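Kids' plastic dishes for a big outdoor lunch: how do I stop losing my mind over dye, smells and storage?
Asked in Home & Kitchen > Party and Picnic
22nd August

So I've taken on the family lunch at Cestthorpe and I'm thrilled about it! We had 80 people last year and I want everybody eating off reusable plastic this time, no paper plates at all. I've been collecting bright bowls, cups and plates for months, mostly from yard sales, and I love the jumble of colors.

My trouble is tomato sauce. Last time the lighter bowls came home with an orange tint and a whiff of garlic that stayed until February. I've tried regular dish soap and a long soak in hot water. Is there something better? Also, do you stack them for storage or keep them apart? Mine got a musty smell in the tote.

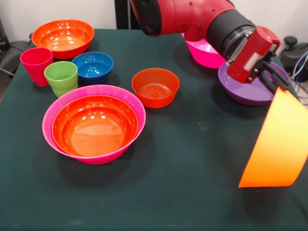
Bowls and cups on the green cloth

Menu is pasta, bean salad and my peach thing, if that changes anything. Thanks, I'm really looking forward to reading these!

3 answers

Answer 1 (94 votes)

Oh, I love this question. Baking soda paste! Mix it with a little water until it's like frosting, smear it on the tinted part, leave it overnight and wash as usual. For the garlic smell, put the bowls outside in full sun for an afternoon. Sun fades tomato stains too, and it feels like magic every time. Turn them once so both sides get some.

Before you serve, wipe a very thin coat of cooking oil inside anything that will hold red sauce. Rinse within the hour if you can — even a quick swish with cold water helps a lot. Hot water on fresh tomato seems to make it grab harder, at least with my old Skoka bowls. 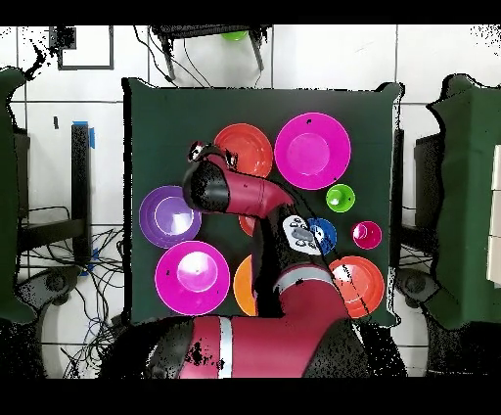 Cestthorpe Picnic and Potluck Club
Musty smell means they went away damp. Towel drying isn't enough with rolled rims, there's always a bit of water hiding under there. I leave mine out on racks overnight, then stack them with a paper towel between each one and leave the tote lid cracked open for the first week. Deep bowls at the bottom, plates on their edges down the side. And do the pasta in one or two big serving bowls if you have any dark ones, then let people use whatever color they like for the bean salad and the peaches.

Answer 2 (4 votes)

vinegar. works on everything

Answer 3 (31 votes)

Mostly agree with the top answer, but please test the paste on a hidden spot first. It's a mild scrub and it can dull a shiny finish if you go at it with a stiff brush. Soft sponge, small circles, and quit when the stain is faint. The sun will do the rest.

I'd also skip the dishwasher for yard sale pieces unless they're marked for it. I warped a whole set of Boritz cups on the bottom rack and they've wobbled ever since. (I still use them for paint water, so all is not lost!) Top rack, no heated dry, if you must.
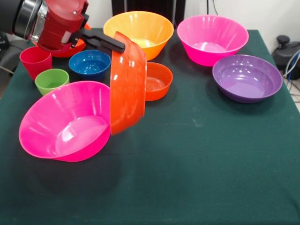 Arruda: Tried the sun trick on four yellow plates after reading this and wow, the curry stain is nearly gone after one afternoon. The one I left in the shade looks the same as before, so it goes out tomorrow. Does anyone know if it works on cutting boards?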